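The Warranty Years

The dishwasher stopped draining in February, and I learned that I own the manual for a bread machine I gave away before my last move. I also own the manual for the apartment's previous dishwasher, in four languages, and a registration card for a clock radio, unsent. What I did not own, at least not anywhere I could lay hands on it, was a single page about the dishwasher now holding a few inches of gray water in my kitchen.

I come from people who keep paper. My mother has the receipt for every appliance she ever bought, clipped to the manual, clipped to a business card for a repairman who retired when I was in middle school. When she visits she asks where my papers are. I say they're in a drawer. She lets that sit for a while.

So I decided to file. I gave it one evening. It took most of the spring.

The trouble with household paper is that no single piece of it is interesting enough to read or dull enough to throw out. I'd pick up a lease addendum about window screens, feel nothing, and put it back in the pile in case a window screen ever came after me. I had 22 envelopes from the same insurance company, and every one of them said IMPORTANT on the outside. Inside, most of them told me nothing had changed.

My first system was alphabetical, and it died at the letter D. Does the dishwasher go under D, or under K for kitchen, or under P for Prulden, who made it? I filed it under W for warranty and then couldn't find it two days later, having finally found it in the first place behind the toaster.

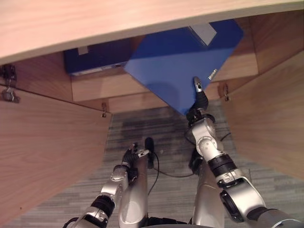
Mirela Leite
Writer, renter, reluctant archivist

My second system came from my friend Hậu La, who sorts everything by how upset she'd be if it were missing. It's a good system if you have a calm temperament. I got to the end of an afternoon with one enormous stack marked Very Upset and a takeout menu.

The third system is the one I still use, mainly out of fatigue. There are binders. One is for things that plug in, one is for things that bill me, and one is for the apartment itself, including the window screen addendum, which has survived every purge. Taxes live in a box and we don't discuss them. Anything that doesn't fit goes in a folder labeled Misc, and I'm aware that Misc is already thicker than the rest.

I did throw things out. The bread machine manual went, all 70 pages. So did the clock radio card, after I briefly considered mailing it in to see what would happen. I kept a letter from my old landlord apologizing for the noise on a day I don't remember being noisy. It's in Misc.

As for the dishwasher, the warranty turned out to have expired 32 days before the puddle. I called anyway. The man on the phone was very nice and asked me for the model number, the serial number and proof of purchase, and I had all of them right there in their plastic sleeves, hole-punched. I read them out in a voice I can only describe as smug. He thanked me and confirmed that I was not covered.

The repair came to $739, a figure that makes you look at dish soap with new affection. I have filed the invoice under things that plug in. My mother, informed by phone, wanted to know whether I'd stapled it or clipped it. I said stapled. There was a pause, and then she asked about the weather.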